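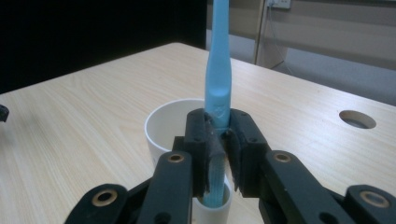

Inosska to Wynne on foot: water, permits, hut nights
Trekking > Multi-day routes

ridgeline_448
Posted 2018-06-25
Planning the Inosska to Wynne traverse in seven days, self-supported, no guide. Total is 39 miles by the park map. The high point is the Vurka saddle at almost 4000 meters. Three questions:
1. Is the spring below the saddle reliable after the snow is gone?
2. Does the permit cover both districts or only the one you start in?
3. Are the huts bookable by the bed or only as a whole room?

tarnwalker
1. It was running when we went through in April, but that was meltwater, so it tells you little about late season. Carry four liters per person out of the Wondia hut.
2. One permit, both districts. It is stamped at Inosska and checked at Wynne.
3. By the bed.

scree_and_sons
Disagree on the permit. We started at Inosska and had to buy a second one at the Wondia checkpoint. The first was valid only to the district line. Receipt says 448 in local currency, per person, cash.

tarnwalker
Which permit did you buy at Inosska? There is a day-area permit and a transit permit. The day-area one stops at the line. The transit form is the longer one and you have to ask for it.

scree_and_sons
Whatever they handed us at the window. Could have been day-area. The sign did not list two types.

bootlace
Seven days is too slow for 39 miles. The first two stages are a graded mule track. We combined them and finished in five without trouble.

ridgeline_448
The extra days are for altitude. I want two nights at the Wondia hut before the saddle.

bootlace
Then sleep one of them higher. There is a flat bench an hour above the hut, room for a couple of tents. Wind exposure is moderate.

tarnwalker
Camping above the hut is not allowed on the transit permit. People do it, but the rule is printed on the back. I would keep both nights at Wondia and walk up to the bench and back on the rest day. Same benefit — no fine.

bootlace
Walking up and back is not the same as sleeping there. But fine, your call on the rule.

ridgeline_448
Going with two nights at the hut and the day walk. Will ask for the transit form by name. Still looking for anyone who has seen the spring in September.

scree_and_sons
Bring cash for a second permit anyway.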